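Chapter 4
Chance, Fairness and the Games We Play 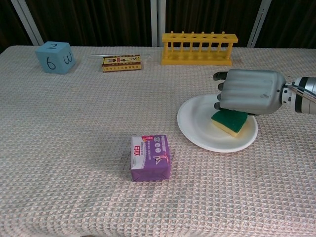 Fig. 4.1 A light blue foam cube with handwritten numbers. The 2, 6 and 3 are showing.

Before you start: pencil, ruler, one die per pair. Calculators away for now.

Most people think they know what fair means. Fewer can say it in numbers. That's the job of this chapter.

Start with Pranthorpe, a town with a summer fair every August. One stall there, Inance, charges a dollar a roll. Get a six, win three dollars. Sounds generous. Is it? Last year the stall took 236 rolls in one afternoon and the owner went home happy. By section 4.3 you will be able to show why, and work out what prize would of made the game even.

Words you'll need: outcome, event, trial, sample space. Learn them now, they turn up in every section. An outcome is one result. An event is one outcome or a group of them, eg. "an even number". A trial is one go.

Two kinds of probability, and don't mix them up. Theoretical: worked out from the sample space, no rolling. Experimental: from results you collected yourself. With 15 rolls the two can look miles apart. With 236, usually a lot closer. Usually, not always.

Warm-up, in pairs. Roll your die 26 times. Tally each number, then write each total as a fraction, a decimal and a percentage. Round to one decimal place. Swap tallys with the pair behind you and compare. Keep the page in your workbook, you'll want it again for the graph on page 67.

4.1 Listing outcomes

A list is fine for one die. For two dice, use a grid. Rule it up neatly, first die across the top, second die down the side.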